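Jar library opens at Peixoto, and the shelves are filling fast

Anyone who has ever stood over the recycling bin with a perfectly good jar in one hand, unable to let go of it, will be delighted by what has started up at the Peixoto community rooms. The Pundumura jar library opened its doors in January and has already taken in 916 clean, empty jars, every one of them there to be borrowed or kept by whoever needs it next!

The idea is wonderfully simple. Bring in the jars you don't want, with or without lids, and take home the ones you do. Jam makers have been quick off the mark, as you would expect, but so have bead sorters, seed savers, a model railway club and a childminder who went off with a whole bagful for paint water.

Rachid Younis, who set up the scheme after clearing out his own garage, says plastic has been the big surprise. "We thought it would be all glass," he said. "Then people kept asking for the clear plastic screw-top ones. They're light, you can see what's in them, and if you drop one on the shed floor you don't have to spend the evening on your hands and knees."
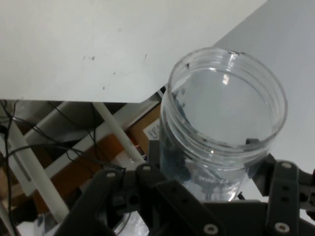
A clear plastic jar with a threaded rim, empty and without its lid.

Plastic jars now have a bay of their own at the far end, next to the lids. The lids deserve a mention too. They are sorted by width into old Dollus biscuit tins, and there is something very satisfying about rummaging through until you hear the right one click round on the thread. If a jar has no partner it still goes on the shelf, as plenty of people want open ones for brushes, pencils and clothes pegs.

Donations should be washed, with the labels soaked off if at all possible. A few marks or scratches are fine. Jars that have held chemicals or motor oil can't be taken, and anything cracked has to go home again. Borrowers can have up to 10 jars at a time, or 20 for a school or club, and there is no charge.

The team hopes to reach some 2,000 jars by the summer, when the chutney and pickling crowd will be out in force. Before then there will be a swap morning with the Clavov allotment group, with seed packets on one side of the room and jars to keep them in on the other. It sounds like a lovely way to spend a couple of hours.

The jar library is open in the mornings from half past nine until noon. Use the side entrance, and bring a sturdy bag, as they do add up.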